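Practice workshop notebook, Trallow room
9th December

Long rest script, next draft. Writing this up while it's fresh, with the tea going cold next to me.

We finally ran the whole thing end to end without stopping to argue over wording, and I'm so pleased with it! The new order is body first, breath second, and then the wide quiet part, with the intention moved all the way to the end. In the April version we had the intention at the very start, the way most of us were taught it, and people kept saying they'd spent the first stretch hunting for a good one. Lying there in the dark trying to come up with a sentence about your life is hard work. Moved to the end, it seems to arrive already half made. Two people said theirs was different from what they would have picked walking in. (I didn't ask what it was, and I'd like us to keep not asking.)

Timings as run:
Settling, 4 minutes. Felt right.
Body rotation, 11 minutes. Too long by a bit, see below.
Breath, 9 minutes. Could have stayed there all evening.
Quiet, no voice, as long as it wants. I used the soft bell to close.
Intention and coming back, 4 minutes. Slightly rushed, my fault, I looked at the clock.

On the rotation. I read it at the Jang pace, meaning one body part per slow out-breath of the reader. For anyone new to this notebook, Jang is our name for the slow reading sheet, the one with the spaces printed between the lines. It works beautifully for hands and face, where there are lots of small places to go. It drags on the back. "Right shoulder blade" and then a long empty gap, and I could feel myself wanting to fill the gap. I suspect the listeners drifted there too. Next time I want to keep the slow pace for the hands, quicken a little across the back and hips, and slow down again for the feet. If that sounds fussy, try it reading aloud to an empty room and you'll hear it right away.

I also crossed out "let go of" everywhere it appeared. It was in there far too often, and after a while it starts to sound like an order. Replacements tried tonight:

"the jaw can be heavy" (good)
"notice the jaw" (plain, good)
"the jaw is resting" (fine if it is, annoying if it isn't)
"thank the jaw" (got a giggle, and a nice one, but it woke everyone up)

I'm keeping the first two and mixing them.

The prayer question. This is the part I most want to get down. We have people in the group from several churches, one or two from other traditions, and a fair number who'd say they have no religion at all, and the quiet section is where that begins to matter. The old script filled it with an image of light coming down through the top of the head. Lovely if you like it. But some people hear it as a specific belief being handed to them while their eyes are closed, and I've come around to thinking they have a point. When you're that relaxed you don't have your usual chance to say no thank you.

So tonight there was no image. What I read was: "For a while there will be no words. You can pray here if you pray. You can simply rest. You can open your eyes." And then I was quiet. That's all of it, three little choices and then silence, and it was the best quiet we've had in that room. The heating pipe ticked, somebody turned over, a bus went by outside, and it all just belonged. I had braced for shuffling and got hardly any.

Afterward over tea the talk went straight to it. One person said she had gone through a psalm very slowly, a line to a breath. Another had been listening to the pipe. Same silence! I love that it had room for both, and I don't think the light image would have.

What I'm unsure of is whether naming prayer out loud puts it in the way of those who don't want it there. Nobody objected, but polite people don't. An alternative would be "use this time as you like," which is so open that it's almost not there. I read it aloud on the way home and it sounded like a hotel. Still, worth one real trial before I decide I don't like it.

Sanskrit words. We're down to 2, the name of the practice itself on the handout and the word for the closing gesture. I'd been inclined to take out both and call it a rest script and be done. Then I went back to the Dridov notes and changed my mind. The Dridov evening went all-English, and the feedback there was that it felt as though we were hiding where the practice comes from. That's fair. It came from somewhere and it had teachers, and I'd rather say so plainly at the start while everyone is upright and can ask questions. So: a short spoken paragraph about the roots before anyone lies down, then everyday words all the way through. Draft paragraph is on the back of the Jang sheet, and it needs someone other than me to read it for mistakes.

Props. The Wirico bolsters are a joy. They're firm enough to hold the knees up and they don't roll. The only complaint was from tall people, who wanted something extra under the heels, and a folded blanket did it. For those who can't get down to the floor (or down and back up, the second half being the trouble) the chair version needs its own script. I keep saying I'll adapt it on the fly and I keep forgetting, and then I say "feel the floor under your back" to someone sitting in a chair. Sorry! Proper chair lines, to be written out in full:

"Feel what is holding you up."
"The weight of the arms, wherever they are resting."
"Both feet, and whatever is under them."

Reading those back, I think they're better than the floor lines. Maybe we use them for everybody and drop the separate version. That would solve the problem in one go and nobody gets the spare script.

Bell. Used the small one, struck once, and let it go all the way out before speaking. Please don't strike it more than once, and please don't strike it close to a head. The little wooden stick gives a softer start than the metal one. I tried a spoken close at home on my own and it felt like being called in from the garden, so bell it is for now.

Home practice. Several people asked for a recording and I want to say yes. I'm a bit wary of my own voice going out with no one in the room to notice if a person is having a rough time with it, so the home version should be shorter, with eyes open as the standing suggestion and a line near the beginning saying you can stop at any point and get up. A couch is fine for this. So is a bed, if you don't mind sleeping through the end, and plenty of people will be glad to. I'd cut the rotation to hands, face and feet, keep the breath section whole, and keep the quiet short. Recording it in the small back room should cut down on the bus. 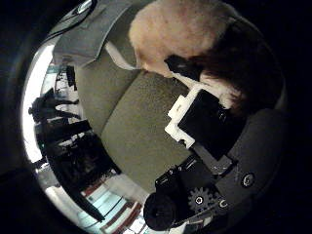
Someone wrote in the margin of the last draft that the home recording ought to leave out the intention altogether, on the grounds that an intention made alone at bedtime turns into a to-do list, and that she lay awake with hers. Then, lower down in the same pencil, that a single word might be all right, or a line of prayer for those who'd like one, but please nothing beginning with "I will."

I've read that note over several times and I think it's excellent. In the room the intention gets a bit of company, you make it and then there's tea and coats and people. At home it's you and the ceiling. So for the recording I'm going to try ending on the breath with no intention at all, and see if anyone misses it. If they do, the one-word version goes in as a second track.

It also makes me wonder about the room version. "I will" is in our printed handout as the suggested opening. I'd never questioned it! Possible swaps: "May I," which some will hear as a prayer and some as plain good wishes, or just asking for a word and leaving the grammar alone. I'm leaning toward the word.

To do before the next run:
Re-space the back and hips on the Jang sheet.
Type up the chair lines and try them on everyone.
Roots paragraph, find a careful reader.
One trial of "use this time as you like."
Extra blankets out beside the Wirico bolsters before people arrive.
Handout: take out "I will."
Cover the clock, or sit where I can't see it.
Ask the Trallow office if the heating can go on earlier, the floor was chilly at the window end.

Margins are open as usual, pencil please, and write on the left side so I can find it.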